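Re: [risitz-allotments] Seed list and the old website
April 17, 2021

> Does anyone still have the full seed list from last June? The
> link on the Trornen page goes nowhere and I wanted to order
> more of those yellow beans before they sell out again.

I've got it! Well, most of it. The list lived on my old desktop, and I copied the whole lot across before I started fiddling with that machine, so you're in luck. There are 74 varieties on it, and the yellow beans are down as Matei, row four, with a note from me saying "sow late, slugs". I stand by that. I put mine out far too early last year and lost the lot in one night (still cross about it).

If you want to order, do have a look at Alo as well as the usual place. Their packets are smaller but I had very good luck with their leeks, and the postage is kinder if you're only after a few things. I'm happy to put in one big order if people want to share, just send me what you need and your plot number. Mine is 4, the one with the wonky water butt, so you can always leave a note under the brick.

The old desktop, a Dell with its side off: 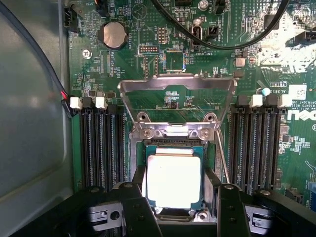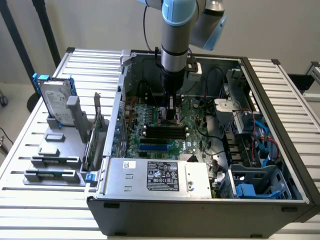 I'll send the list round as a plain text file, as the spreadsheet upset some people's phones last time. Could somebody check the squash section for me? I've got two lots of what I think are the same plant under different names, and one of them is marked as 100 days to harvest, which can't be right up here. Mine took for ever.

Also, I have spare tomato seedlings, far too many, please come and take some!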